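Miso soup on a weeknight, the quick way
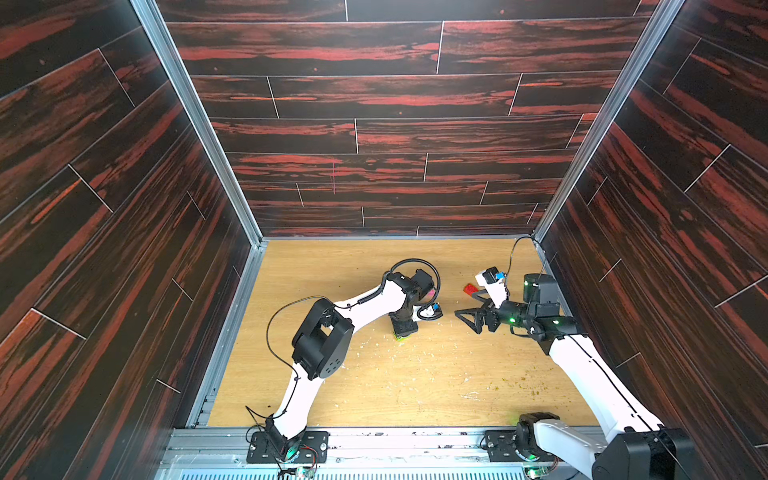
Oak-coloured top, dark brown panels.

Right, quick one tonight, bread's in the oven and I've got 15 minutes. A few of you asked about the miso soup after the October post so here goes.

Dashi first. I used to buy the sachets, now it's a strip of kombu in cold water, left on the side while I get changed. Then on the lowest heat you can manage. Pull the kombu out before it boils – it goes slimy and a bit bitter otherwise. Bonito flakes in, off the heat, strain after a few minutes. Done.

Noboru Sasaki taught me the next bit, years ago, and I still forget it when I'm hungry. Don't drop the miso straight in the pan. Ladle some stock into a bowl, whisk the miso into that till theres no lumps, then tip it back. Never boil it after. Never!

Tofu in small cubes. Soft not firm. Wakame soaked for 7 minutes, it swells up loads so go easy, I once filled a whole collander. Spring onion on top right at the end.

White miso for me, red if it's freezing out. Chun-yin Chou mixes the two and adds a splash of mirin, which I thought was far too sweet, but the kids had seconds so what do I know.

Keeps till the next day in the fridge. Warm it gently. Tofu goes a bit sad.

Aubergine next time, if I get to the shop. Oven's beeping, got to go.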